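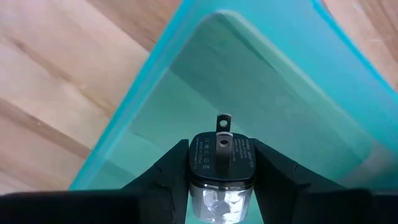 Pour Kátia Dantas, les petits chargeurs sont ce qu'on oublie le plus facilement au fond d'un tiroir, et elle aimerait pouvoir les déposer ailleurs qu'à la déchetterie. La collecte organisée par Prokora répond à cette demande. Ouverte le 08/03/2024 dans les locaux de l'entreprise à Anden, elle est gratuite et accessible à tous les habitants.

Sont acceptés les adaptateurs secteur, les câbles, les lampes de table et les petits composants électroniques. Les cadres photo et les menus objets de décoration peuvent aussi être remis, à condition d'être entiers. Les piles et les ampoules seules sont refusées.

Le tri se fait sur table. Les adaptateurs vont dans des bacs en plastique, les composants sur un plateau à part – les deux filières n'ont pas le même repreneur. Ce qui peut resservir est proposé à l'association Medeiros, le reste part au recyclage.

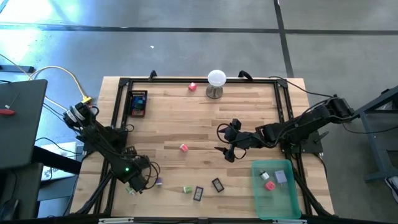 Table en bois avec lampe à globe blanc, cubes de couleur et cadres.

« Une lampe qui s'allume encore n'a pas à finir à la benne », indique Stavros Janevski, responsable de la collecte chez Prokora. Lors de la session de novembre, 181 objets avaient été déposés. L'objectif est fixé à 1000 pour l'année.

Les dépôts sont limités à 25 objets par foyer. Un second point de collecte ouvrira ensuite à Brurnero.

Contact presse : Maiara Vasconcelos, Prokora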